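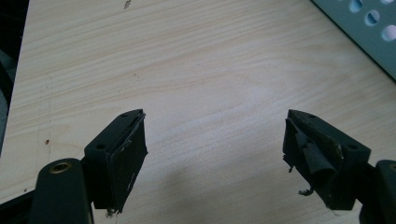

Opening (3 minutes, no slides)

Hi everybody, thanks for coming out on a Wednesday. I'm Kasun Uddin, and I got to tag along last May when twelve of us from the Zatitz writers' and musicians' group went to Josadstead for an arts exchange. I was the poet. Also the guy holding the passports, so you can imagine my stress level!

(Wait for people to sit down. Say hi to the choir folks if they made it.)

How the trip came together

Start with the letter from the Munshi Theater. They'd read a couple of our pamphlets and wanted to put on a shared evening, half their people and half ours. We said yes before we'd even looked at airfares. Bradico covered the instrument shipping, bless them, and the rest came out of 80 bake sale and raffle envelopes.

Mention the visas. Keep it short, I always go on too long about the visas.

The first rehearsal

This is the part people ask me about. We had 72 hours between landing and the show, and two of our songs were in the wrong key for their singers. Their drummer just started tapping on a chair and our fiddle player followed him, and off they went. I sat in the back with a cup of very strong coffee and rewrote a whole verse (read the verse here, slowly, the old version first).

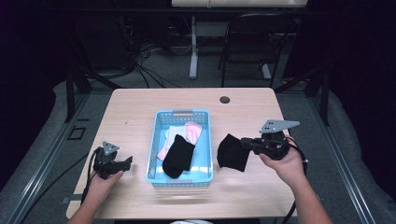 Socks and a blue basket on the table.

The show itself

Full house, lots of kids. My poem got read in both languages, with their translator a line behind me, and she got a laugh on a line I'd never thought was funny. I've kept it in every reading after that.

Play the clip of the last song. If the sound is bad again, hum it and move on.

What comes next

Munshi is sending three of its actors to stay with us, and we need spare rooms, rides from the airport and somebody who can tune a piano. Sign-up sheet is by the door. Then questions, and cut it off at eight thirty so they can lock up.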